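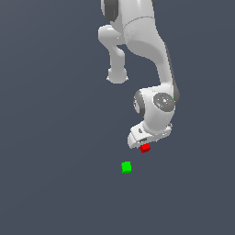

Progress report to the Quintero Fund, June
Project: The Drenov Valley newspaper archive

Hi Ximena,

I promised you a shorter one this time, so let's see how I do! The big news is that the scanning is moving again. When I wrote to you last we were stuck waiting on a part for the book cradle, and I'd started going through the unbound issues by hand just to feel useful. The part showed up on a Monday, it fit (hooray), and we've now scanned about 2,000 pages of the Drenov paper. That takes us through the end of the second cabinet. The third one is the fat one, with all the supplements and the county fair specials, so please don't expect the same pace next time.

The paper itself is in mixed shape. The oldest issues are on good rag stock and turn beautifully. It's the later ones that worry me – brown at the edges, brittle along the fold, and some of them were taped by somebody who meant well. I've put 31 issues aside for a conservator to look at before we touch them again. I'd rather have a gap in the run for a few months than a box of flakes.

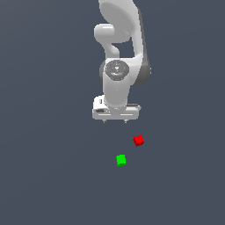 Robot arm with a red cube and a green cube below it.

Text recognition is going better than I feared on the news columns and worse than I hoped on the ads. The old display ads use every typeface the printer owned, sometimes in one line, and the software just gives up. We're typing those in ourselves. It's slow, but I have to admit I love it. I now know far more than I need to about the price of stove coal and a hat shop called Girnix, which seems to have had a closing sale every spring for years.

The index is the part I'd most like you to see. Births, weddings and obituaries are done for every page we've scanned, and you can search by family name or by street. School news is next, then sports. We had a long back-and-forth over married names (women are often listed only under the husband's name) and settled on giving them both entries wherever we can find the first name. It adds work to every wedding notice, and I think it's worth it. 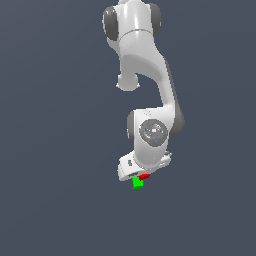 Money and time

We're under on equipment and over on hours, mostly thanks to those ads. I'd like to move $200 from supplies to typing if that's all right with you. The storage boxes from Skekero cost less than the quote, so there's room for it. Nothing else in the budget has changed.

On the schedule, we're 2 weeks behind and I don't expect to catch up before the fall. The public search page can still open on time, only with the first two cabinets in it. The reading room opens at 10 if you'd like to come and try it out first, and I'll pull the flood issue for you. Could you let me know about the $200 before I do the next round of timesheets?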